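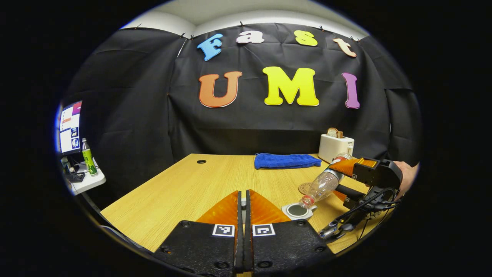 Bisgaard opens breakfast corner for shared kitchens in Vikcombe

VIKCOMBE, September -- Bisgaard, the maker of small furniture for shared rooms, today presents its Tidley breakfast corner. It is a table with a light wood-grain top and a round cable hole near the back, made for offices, student houses and community halls where people prepare a quick breakfast and then must leave the place clean for the next person.

The idea came from our own customers. In spring we asked users of shared kitchens in Vikcombe what bothers them in the morning, and we received 2,406 answers. The most common complaint was the cord of the toaster, which lies across the place where people want to pour a drink or put down a plate. The second was crumbs. Many people also wrote that there is never a cloth when a cloth is needed.

With the Tidley, the toaster has its place in a rear corner and the cord can go down through the hole. A folded towel stays at the back of the table, where the hand finds it easily, and the middle is kept free for cups and bottles. We recommend to fold the towel in a flat rectangle and to change it every evening. A brightly coloured one is harder to forget.

The top is pale on purpose. We tested darker colours too, but on them the crumbs from white bread were very visible and the users felt that the table was always dirty. On the pale top you still have to wipe, of course. A damp cloth is enough, and please do not use scouring powder.

For halls which also receive children, Bisgaard offers a black fabric backdrop with colourful cut-out letters. It hangs behind the table and gives the corner a more cheerful look. The backdrop is sold separately -- it is not needed for using the table.

The first 1,000 tables are ready in our Vikcombe warehouse. Orders from Canada are handled by our partner Gromia, which also takes back the packaging. Delivery inside Vikcombe takes 2 working days. The table arrives in one flat box, with the legs and the screws in a separate bag. The toaster, the towel and the cups are not included.

Community halls can ask for a trial table for one month. The request form is available at the Bisgaard showroom and from every Gromia dealer.

Comments (3)

hallkeeper_v: Does the hole fit a Canadian plug or do you have to feed the cord from below?

crumbsandco: We had the trial table at our centre. The colour is nice, and the towel was gone after one week as usual.

Marmalade77: How much is the backdrop on its own? I only want the letters.

We use cookies to remember your settings. Accept all | Manage my choices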